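Ticket: Peach display box, bracket side out of square, label lifting
Site: Dillbridge showroom
Product line: Pisumwood
Opened by: Lensa Gudeta
Opened: 11/10/25
Priority: Normal
Status: Closed, with one follow-up

Reported problem

The peach box used for the flower display does not sit square. The side with the metal bracket leans outward at the top, and the gap at the corner is wide enough to take a folded business card. The square label beside the bracket has started to lift at one corner. Marks have also been reported on the painted surface near the rim. They show up under the front lights and are hard to see from anywhere else.

The box is needed on the floor for the December window. Replacement panels from Urnham are quoted at 7 working days, so repair is preferred if the panel is sound.

Environment

Box stands on the low table by the chairs. Floor was checked with a level and is fine. Table was checked and is fine after one foot was turned down half a turn. The lean was still present after that, so the fault is in the box.

Step 1. Bracket

Removed the flowers and stood the box on a blanket. Checked the bracket screws by hand. One was turning freely without biting. Backed it out and found the hole stripped, with paint dust and loose fiber inside. The other screws were snug.

Packed the hole with wood glue and a sliver of softwood, left it overnight, trimmed it flush, and drove the original screw back in by hand. No power driver. The previous repair notes from Botha mention a driver on a high setting, and that would account for the stripped hole.

Result: corner gap closed when the bracket was tightened. Opened up again slightly when the box was picked up by the rim. See Step 4.

Step 2. Marks on the paint

Two kinds of mark. The first wiped off with a damp cloth and was probably water and pollen from the stems. The second stayed. Under a hand lamp these are fine scratches, all running in the same direction, consistent with wiping with something dry and coarse.

Tested cleaning materials on the underside before touching the visible face:

Paper towel, dry: leaves faint lines. Do not use.
Microfiber, damp: no change to the finish.
Tissue, dry, single sheet: no change to the finish, sheds a little lint.
Sponge, green side: not tested, for obvious reasons. 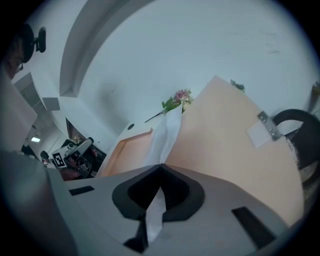

Tissue is acceptable for picking up drips at the rim, where a cloth is too bulky to get in behind the stems. Use a fresh piece each time and lift the water off without rubbing. For the flat faces use the damp microfiber only.

The remaining scratches were worked with 800 grit, wet, on a small block, then wiped down. They are still visible if you look for them from the side. Going further would mean repainting the panel, and we do not have a matching peach on site. The first attempt at this, on the underside, was done with 200 grit and went through the color at once — leave that sheet in the drawer.

Step 3. Label

Lifted the loose corner, cleaned under it with a dry cotton swab, and pressed it back with a small amount of paste. It has held so far. If it lifts again, replace the whole label. Adding more paste will stain the face.

Step 4. Rim and handling

The corner gap returns when the box is carried by its rim. The rim is shallow and was never meant as a handle. Carried from underneath with both hands, the box stays square. Tried this up to 7 times between the table and the back room with no movement at the bracket.

Also noted: with the flowers leaning on the bracket side, all of the weight goes to the weak corner. Stems have been shortened and the bouquet moved toward the middle. This helps more than expected.

Resolution

Bracket hole filled and screw reseated. Table foot adjusted. Surface marks reduced. Label re-stuck. Panel does not need to be replaced, and the Urnham quote can lapse.

Follow-up

Recheck the bracket screw before the December window goes in. If it turns freely, drill and plug the hole properly. Do not go to a longer screw, as the panel is too thin and the point will come through the face.

Assigned to L. Gudeta.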